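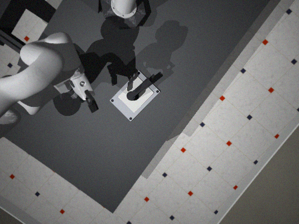

A plain gray tabletop, matte finish. Illustration: Podach

The kitchen table at Izzati Pelupessy's house in Tretby has been sanded down and refinished 3 times. She bought it secondhand for $30, and she does most of the work on it herself in January, when her shop is slow.

Pelupessy repairs furniture for a living. Most of what comes through her door on Goh Street is tables, and most of the damage is to the top. Legs get loose, but people put up with that for years. A white ring from a hot mug gets a phone call the same day.

She tells customers to try the cheap fix first. A soft cloth and a warm iron, moved slowly, will often lift a white ring out of an old finish. Dark rings are harder. They usually mean water has reached the wood, and the top has to be stripped.

Matte finishes have brought her a different kind of job. They hide dust and fingerprints, but rub one spot hard enough and it turns shiny. Polish makes it worse. Pelupessy uses a damp cloth with a drop of dish soap and dries the surface right away.

A full refinish takes her up to nine days, most of it drying time between coats. She does not rush it. A table from Rurkgate came back to her last winter with the print of a newspaper pressed into the varnish. The owner had set it out for breakfast two days early.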